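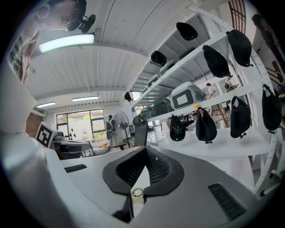 **Why does the film stop for a moment partway through?**

The disc has two layers, and the player pauses while it moves from the first to the second. On the Navdale set this comes at the end of a reel, usually on a fade to black.

## 4. Playing the main feature

1. Switch on the television and choose the input the player is connected to.
2. Put Disc 1 in the tray with the label facing up and close the tray.
3. Wait for the language screen. Choose English and press OK.
4. At the main menu, pick **Play Film** or **Choose a Scene**. The scene list has 18 entries, six to a page.
5. To turn on subtitles, go to **Set-up**, then **Subtitles**, before starting the film. The Subtitle key on the remote is disabled on this disc.

> **Note:** *The Fallville Heiress* was shot in the old square shape, so black bars at the left and right of a widescreen set are normal. If the actors look short and wide, set the television to 4:3 or "Original". Avoid "Zoom", which trims the opening titles.

### 4.1 Commentary track

1. Start the film from the main menu.
2. Press **Audio** twice. Brayden Ross's commentary begins under the studio logo.
3. Press **Audio** once more to go back to the film's own sound.

The commentary was recorded for the earlier Turcotte release and mentions a missing ballroom scene. That scene has been put back in this edition, and Ross is silent while it plays.

### 4.2 Stills gallery

Disc 2 holds 289 stills and lobby cards. Use the left and right arrows to move between them. The gallery doesn't advance by itself, and some players will start a screen saver if a picture is left up too long.

> **Caution:** Don't press Eject while the "Please wait" message is showing. Hold the disc by its edges, and wipe it from the centre outwards with a dry, soft cloth. Don't use window cleaner or record fluid.

If Disc 2 shows the Gadville trailer and then returns to the start, press **Top Menu** during the trailer. Early copies need this each time.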